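Speaker notes: "Stack It and Leave It", washing-up talk for the Zurkarness shared kitchens evening, Friday

Slide 1. Hello everyone, can you hear me at the back? Say I've been running the crockery shelf at Prondach for 23 months and I still open cupboards and swear. Wait for the laugh. If there isn't one, carry on.

Explain Prondach quickly: one kitchen, 54 people with a key, 383 pieces of crockery at the last stocktake (and 2 tea towels, both mine!). Most of it was donated, so hardly anything matches, and you end up with bowls in every size going.

Slide 2. Nesting. My favourite bit, so don't gabble. Small bowls go inside big bowls, fine, we all do it. But if the little ones are different shapes they lean, and a leaning stack is the one that gets you when you lift it with one hand. Leave the slide up while people have a look.
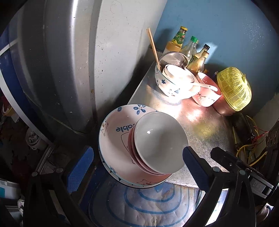 Slide 2: the big bear bowl with its stack, tilting

Ask who has a bowl like that at home, with a flower and bears and bits of writing in it. I love a patterned bowl, I do, they're the ones people fight over at Parri as well. What I suggest is flat stacks only, same size with same size, and the big one goes down first. If a stack won't sit level, split it in two. It takes up more counter, yes, and somebody always grumbles about the counter.

Mention the Lultia rack here (the tall one we bought in June). Good for plates, hopeless for deep bowls, they just slide forward. Don't go on about the price again.

Slide 3. Colanders! People forget colanders. They're a pain to clean because everything hides in the slats, and the lower rim is where the specks collect. Old toothbrush, hot soapy water, go round the rim first and then do the slats on the slant, the same way they run. Then upside down on top of something to drain. A bowl does nicely. Plates can lie flat on the counter while you find them a home, just not for the whole weekend please.

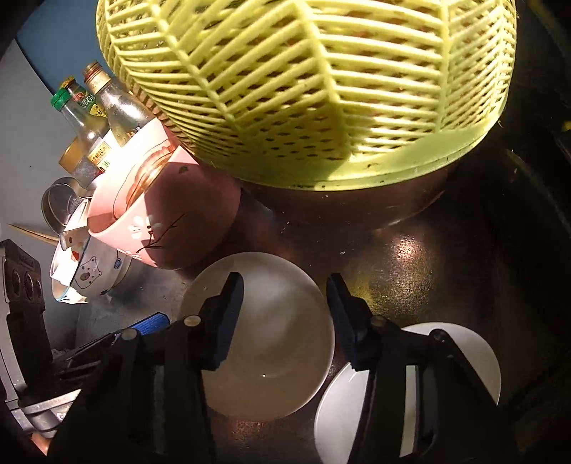 Parri wrote back when I sent these notes over and said they'd given up draining things on bowls altogether, because the bowl underneath fills with drips and then has to be dried as well. They hang their colanders from a hook over the sink. Fair point, read it out. I'd still use a bowl if you haven't got a hook, and tip it out before you go home.

Slide 4. Questions. If it's quiet, ask them what's at the bottom of their own biggest stack. Remind people the kettle's on next door and the biscuits are from Prondach, so please bring the tin back.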